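Tuesday, late

Spent the whole day on the sim comparison and I want to get it down before I go to bed, because tomorrow I'll only remember the argument about seeds.

The question is still the one Uriel Villalobos put to me in May. If we change what the surface and the clutter look like in the simulator, and leave the task alone, how much of the policy's success rate goes with it? We have the Medrano policy trained on the full set of demonstrations, and the plan is 1000 rollouts with the stock layouts and 1000 with the shuffled ones. Same arms, same hands, same control rate. I got through the first batch by lunch and started the second one after.

The morning was mostly Navbridge. It kept dropping the wrist joint states on every job it restarted, so the logs had gaps and the scorer threw them out. I lost 296 rollouts that way before I noticed the file sizes were wrong. The fix was one line in the config. I reran them all with the same seeds, and that took until after ten. I've put a check in the launch script so it stops if the joint file comes out short.

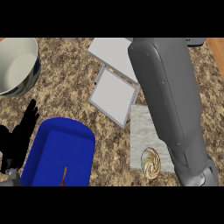
Clutter is the part I had underestimated. When I wrote the sampler I thought of the distractors as decoration, things to put on the surface so the policy couldn't key on an empty background. Going through the renders one by one I see that they also change what the head view gives the policy to work with. There's a white notebook lying over the edge of a white tray, and a white towel just below, and that makes a big pale patch right beside where the right arm comes down across the view. If the policy has learned anything about finding the rim of the blue tray by contrast, that's fine, the blue stands out. If it uses the pale area as a landmark for anything, we've moved it. I added a column to the sheet for how much of the view is near white and I'll run the regression on it when the batch is done.

Second thing to check is occlusion by the arm itself. The forearm takes up a lot of the view when the right arm reaches in, and the sampler has no idea about that. It places objects as if the robot weren't there. Flollska (the old sampler) had a keep-out region and I took it out in the rewrite because I thought it made the layouts too tidy. I may have to put it back, or at least log how much each object is hidden at the first step so we can sort by it afterward.

Lunch at my desk. Read half of the Gondedberg report while the jobs ran. Their method section is clear and the appendix on contact parameters is useful. They score a grasp as held if the object stays above a set height for 3 seconds, and I think I'll take the same rule. Ours has been looser than that – any lift counted – and I don't trust it. 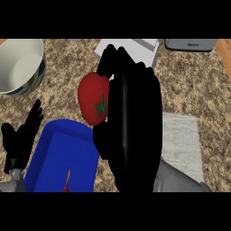

Changing the rule means going back over everything we've scored since spring, 2033 episodes by the index. The states are all saved, so no new rollouts are needed, only the scorer again. I started it at four and it was almost a third done when I left. The early numbers are lower across the board, as they should be with a stricter rule. The gap between stock and shuffled looks smaller than it did under the old one. I'm not going to write a number here until the whole index is through, as I did that last time and then had to take it back in front of everybody.

Uriel came by around five and we argued about seeds. He wants a fresh set for the shuffled condition. I want the pairs matched, so each stock layout has a partner with the same object poses and a different surface. He says matched pairs hide the variance. I say the variance is what the second batch is for. We left it that I'll run both and report both, so that's another night of compute.

To do tomorrow: finish the rescoring, look at the tomato episodes separately, ask about more disk. Put the keep-out region back behind a flag. Write to Uriel with the seed list before he makes his own.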